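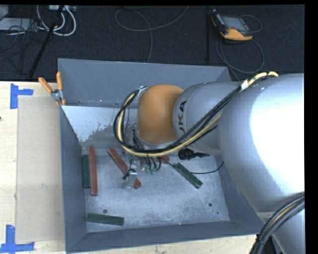

Figure 3. Metal bin against the work surface, with red and dark green blocks on the bin floor.

3. Setting up and loading the bin

This section covers the Jeveck open-top metal bin and the Tadden block set. Read it through before you move the bin. Assembly of the work surface is covered in the Rirville bench guide.

3.1 Placing the bin

1. Sweep the floor where the bin will stand and wipe down the edges of the work surface.
2. Check the underside of the bin for burrs. File down any you find and wipe off the filings.
3. With one person at each end, lift the bin into position. Do not drag it.
4. Bring one side of the bin up against the work surface.
5. Press down on each corner in turn. If the bin rocks, shim the low corner and check again.

CAUTION: The empty bin is heavy and its rim can pinch. Wear gloves and keep your fingers outside the rim when setting it down.

NOTE: The bin may be emptied and moved at any time. Repeat steps 1 to 5 after each move.

3.2 Loading the blocks

1. Remove everything from the bin, including dust and packing material.
2. Look over each block. Set aside any that are cracked or have raised splinters or chips.
3. Place the blocks on the bin floor by hand. Do not drop or pour them in.
4. Put long and short blocks in together, unless your work sheet asks for one size only.
5. Lay the blocks in any direction. A block may lie alongside a wall or next to another block.
6. Check that no block stands above the rim.

Red and green blocks can be mixed. If you need to keep a record of the layout, sketch it from above and mark the color and length of each block – R or G, then L or S.

NOTE: The total load must not exceed 60 kg, with the weight spread over the floor of the bin.

CAUTION: Do not store liquids, loose tools or glass in the bin with the blocks.

3.3 Cleaning

1. Take out all the blocks and put them on a clean, dry surface.
2. Vacuum the corners of the bin first, then the middle of the floor.
3. Wipe the inside with a damp cloth and a little dish soap. Wipe again with plain water.
4. Dry the metal with a clean cloth and leave the bin open for 60 minutes before reloading.
5. Wipe the blocks with a dry cloth only.

Scratches and dull patches on the bin floor are normal wear and do not need repair. Rust does. Rub small spots with a fine abrasive pad, then wipe and dry the area. If a rust spot is wider than 10 mm, or if you can feel a dent with a sharp edge, empty the bin and take it out of use until it has been repaired.

CAUTION: Do not use bleach or acid cleaners on the bin. They attack the metal, and residue can stain the blocks.

For replacement blocks, see the Tadden parts list. Order by color and length.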